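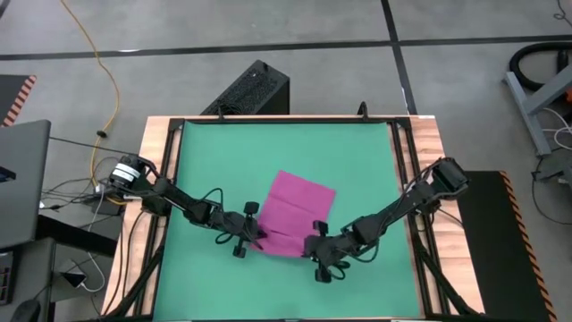 Prindstead Dialect Word List: read me first

Hi! I'm Effie Tennant and I've been collecting odd words from the villages near Prindstead since I was in high school, first in notebooks and then in a spreadsheet that got badly out of hand. This is the cleaned-up version. Well, cleaner.

Last updated 27/02/2020.

What you get

words.csv is the main file, with almost 3000 entries, one word per row. places.csv lists the villages and the short codes I use for them (PR for Prindstead, PW for Pristow, KN for Kneath, IL for Ilar). There's also a folder called sayings with 400 longer phrases in plain text, because I never found a good way to squeeze a whole sentence about a goat into a table.

Columns in words.csv

word: spelled the way the speaker wanted it spelled, or my best guess if they didn't care
meaning: in my words, usually short
place: the village code
heard: the year I first wrote it down
who: an age band only, no names
sure: a number from 1 to 3, where 3 means I heard it from several people who don't know each other

If sure is 1, please be careful! A few of those come from a single chat at a bus stop and I may have misheard. "Drindle" (a slow leak) is solid. "Drundle" (a slow person) might be the same word on a bad day.

About the spelling

People in Kneath and people in Ilar will both tell you the other lot say it wrong, and I've stayed out of it. Where two spellings turned up I kept both rows and put the same number in the link column, so you can join them if you want. I did fold capital letters down to small ones, except for place names. Accents are gone, sorry, an old version of my spreadsheet ate them.
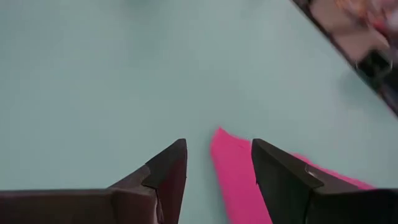 The other thing that trips people up is the weather words. There are 68 of them for rain alone and the meanings overlap like crazy. I tried sorting them by how wet you'd get walking to the store and gave up, so for now they all just say "rain" with a little note after it (fine, slanting, comes in under the door, that sort of thing). If you're counting meanings, count the notes too or you'll get a very silly answer.

Known problems

The Pristow rows are thin. I only got over there for 8 visits and half the people I talked to had moved in from somewhere else.
Years before 2004 are from memory.
Some rude words are in there. They're marked R in the flag column, filter them out if you're using this with kids.
Two rows have a comma in the meaning and no quotes around it, and I keep fixing them and they keep coming back.

Using it

Go ahead, for school, for fun, for your crossword, whatever. Just say where you got it. If you print a whole chunk of it I'd love a copy. Please don't sell it on tea towels without asking me (this has come up).

Sending me words

Yes please! Give me the word, what it means, the village and what decade you remember hearing it. A sentence with the word in it helps a lot. I go through new ones in October when the garden lets go of me, so don't worry if it's quiet for a while. Corrections I try to do sooner, especially if it's one of the sayings.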